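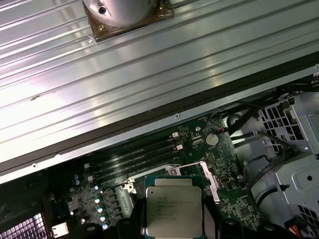
Filed under: Opinion | Schools & Making | 1/16/18

Give the robotics kids a dead computer

Every January my inbox fills up with robotics season. There are bake sale flyers, requests for zip ties, and a long email from some parent who has discovered what a brushless motor costs. I love all of it. I have judged the Bostville winter meet for 7 years and I still get a little jumpy when the gym doors open and the carts start rolling in.

So take this as coming from a fan. I think we have been giving our students the wrong jobs for their robots to do.

Go to nearly any meet and you will see foam cubes. Plastic rings. Tennis balls, if the budget is tight. These are friendly objects! You can squeeze them too hard and they forgive you, you can miss by half an inch and still come away with something, and a kid can score a lot of points without ever learning what half an inch means. Then the same kid gets to college or a first job and finds out that the world is mostly made of things that don't forgive you at all.

The club at Halász, the technical high school across the river, went another way this year, and I've been over there enough evenings now that they've stopped offering me a chair. Their project is called Irard (two of the founders' names mashed together, don't ask me which letters are whose). The job they picked is taking old desktop computers apart with a gripper. The big one, the one they argue over at lunch, is the processor.

If you've never handled one, a desktop processor is a flat square with a metal lid and hardly anything to hold on to. It sits down in a socket with a load plate over it, and the plate has to be up and out of the way before you can go near the thing. After that you want to come straight up. Lean on it or tilt it and you can ruin the socket, the chip, or both. I've built computers at my kitchen table for years and I still hold my breath for that part. 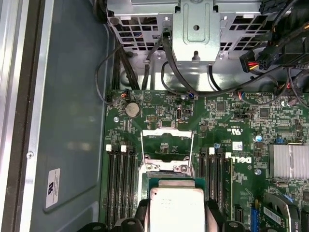 And look at everything a robot has to keep clear of on the way in. Memory slots on either side. Cables drooping off the drive cage wherever the last person happened to leave them. Shiny metal everywhere, which is murder on a vision program that was tuned on a nice matte tabletop. A student named Callum Dalgleish spent most of winter break on reflections alone. He showed me his notebook, and there are 70 pages in it on glare. He was thrilled about it. I was thrilled about it! I went home and explained glare to my husband until he went to bed.

That's what I want more of. A foam cube would never have gotten those pages out of him.

I know the objections, and some of them are fair. A meet needs a game that people in the bleachers can follow, and a gripper creeping toward a chip is slow to watch. Scoring is harder too. I'd still take the trade for at least one event. Let the crowd have the cubes in the morning and give us a teardown bench after lunch. Put a camera over it and throw it on the big screen. People watch surgeons on TV.

Cost is the other one I hear, and here I'll push back. The club's whole parts bill for the fall came to $225, and the computers were free. Old office desktops are sitting in closets all over this county. The district's surplus list had 1,287 of them on it the last time I checked, waiting for a truck. Compare that with an official game kit, which you buy again next year when the game changes.

What I like best is that the students have to read the machine before they touch it. They learn what a retention lever does, which latch goes which way, why the little battery is there. The programmers have to ask the hardware kids, and the hardware kids have to learn why the arm went left when they told it right. Grokeo, the scheduling tool their coach uses, used to show two separate teams on two separate nights. In November they merged the calendar.

The rules meeting for next season is coming up, and I've already sent in my proposal for a teardown event. If you coach, send one too, even if it's two lines long.

Comments (4)

solderfumes: Our team would sign up for this tomorrow. Would you let teams choose their own case, or does everybody get the same model? Same model seems fairer but mixed would be more fun.

MrsK_room12: I like the cubes for middle school and wouldn't want them to go away. For the older kids, yes please.

bench_dad: Please make them unplug everything and wait a while before anyone opens a power supply. Better yet, power supplies off limits.

pthread: 70 pages on glare. Hire that kid.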